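Section 3: Making Up the Bed

Ustberg guest room guide, Brukville house. Written by Titilayo Fashola, fixes from Hilkka Vuorinen marked HV.

Read Section 2 first if the bed frame isn't together yet. Headboard bolted on, slats down, mattress on. If the headboard wobbles go back to step 13 in Section 2 and tighten, don't make the bed and hope.

3.1 Before you start

What you need:

- fitted sheet
- one flat sheet, folded
- pillows, 2 for this room
- pillowcases to match
- duvet and cover (Section 4, not yet)
- a clean dry cloth for the headboard

Linen for this room is in the Ekpo bag, hall closet, second shelf. The Brostalwood bag is for the room upstairs. They look the same from outside so read the tag. Sheets in the upstairs bag are a size smaller and will ping off the corners in the night.

Wash new sheets once before first use. Warm, not hot. No softener the first time.

CAUTION: No scissors or box knife on the bed. Open packets on the floor or in the hall. We lost one sheet already.

3.2 Fitted sheet

1. Strip everything off down to the mattress. Protector stays on if it's there.

2. Find the label on the sheet. Label goes bottom right, foot end. If there's no label, the longer sides are the ones with the straight hem.

3. Head end first. Hook one top corner well under, then the other top corner. Get the elastic all the way below the mattress, not just around the edge.

4. Walk down to the foot. Pull, hook, other side, hook. Last corner is always tight. Lift the mattress corner with one hand and pull with the other. Bend your knees.

5. Smooth from the middle out with flat hands. Some creases stay in the cotton, fine. What you don't want is a loose fold running across, that means a corner isn't seated.

6. Check the sheet isn't caught between mattress and headboard. Run your hand down the gap.

NOTE (HV): the padded headboard picks up lint. Wipe along the panels with the dry cloth before the pillows go on. Dry only. Water leaves rings on the gray.

3.3 Clearing the sides

Do this before pillows or you will end up putting stuff on the pillows.

1. Anything in cartons goes to the closet or the storeroom. Read the carton first, some of the refills have a use-by period printed on them. Keep those at the front.

2. Small things go in the open tray. Tray lives next to the nightstand.

3. Flat cardboard goes out to recycling. Tape off first.

4. Pillows without a case on don't go on the floor, floor is concrete and dusty even after sweeping.

5. Folded linen can wait at the head end of the bed, near the headboard, until you need it. Keep it folded. Edges drift apart if you keep picking it up by one layer, so slide a hand underneath and move the whole thing.
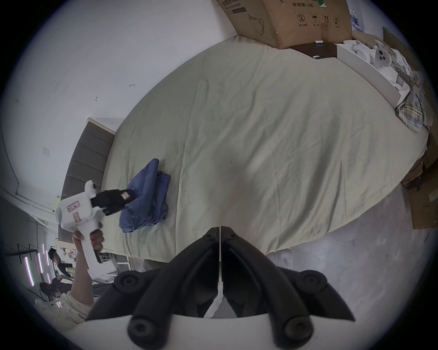 3.4 Pillows

1. Shake each pillow out. Hold by two corners, give it a good few shakes away from your face.

2. Feel for lumps. Break them up with your fingers. If a lump won't break the pillow is done, put it in the rag pile and get one from the closet.

3. Turn the case inside out. Hands inside, grab the two far corners.

4. With your hands still in the case, grab two corners of the pillow through the fabric. Flip the case down over. Takes a couple of goes to learn. Much quicker than stuffing.

5. Push the corners right in. Poke with a finger, the fill should reach the point.

6. Fold the open end in over the pillow, tuck the flap if the case has one.

7. Lay it flat on the matress and check the edge seam. Seam should run straight along the side. If it twists toward the middle the case is on crooked, so hold both ends and give it a quarter turn back.
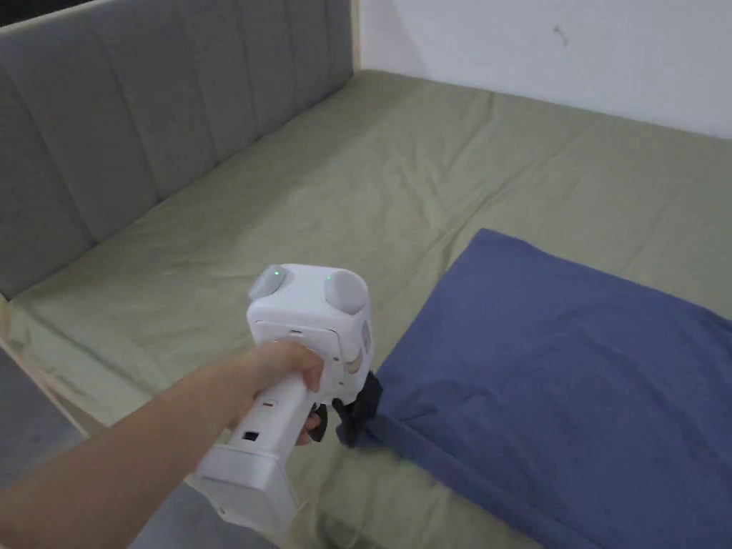 Colors next. The blue cases go with the sage green sheet. Plaid ones are spares and they go with anything, but don't mix one plaid with one blue on the same bed, guests notice. White cases are for upstairs only.

8. Set the pillows at the head, open ends facing away from the door. Lean them on the headboard if you want the tidy look, flat if someone is sleeping there tonight.

CAUTION: Don't drag a pillow across a fresh sheet to move it. Pulls the sheet out of line and you're back to 3.2 step 5. Pick it up.

3.5 Flat sheet

1. Open it on the bed lengthwise, wide hem at the head, pretty side down.

2. Even drop both sides. Stand at the foot and look, don't measure.

3. Tuck the foot end under. Whole width.

4. Corners: lift the side edge about a forearm up from the foot, lay it on the bed, tuck what hangs, drop the edge, tuck again. Same on the other side.

5. Leave the long sides loose. We had complaints when they were tucked.

6. Fold the top hem back over itself, a hand's width.

NOTE (HV): in December swap the flat sheet for the flannel one. It's thick, skip step 6.

3.6 Quick fixes

Sheet rides up at one corner: wrong size or wrong bag. Check the tag.

Sheet rides up at all corners: it shrank. Goes to upstairs linen, mark it on the list.

Pillow slides out of case: flap not tucked, see 3.4 step 6.

Sheet looks gray near the headboard: lint. Shake it outside, then wipe the headboard.

Bed squeaks when you sit: not a linen thing. Section 2, slats.

Sheet smells of the packet: wash it again. Hang it outside if the weather's ok.

3.7 Done check

- all corners of the fitted sheet hooked under
- pillow seams straight, matching cases
- nothing left on the bed that isn't bedding
- nightstand clear exept for the lamp and the room card
- cardboard out
- Ekpo bag back on its shelf, zipped

Write the date on the linen list inside the closet door and initial it. If you run short of cases the spare stock is on the list at line 37, ask Hilkka for the key.

Duvet and cover: go to Section 4.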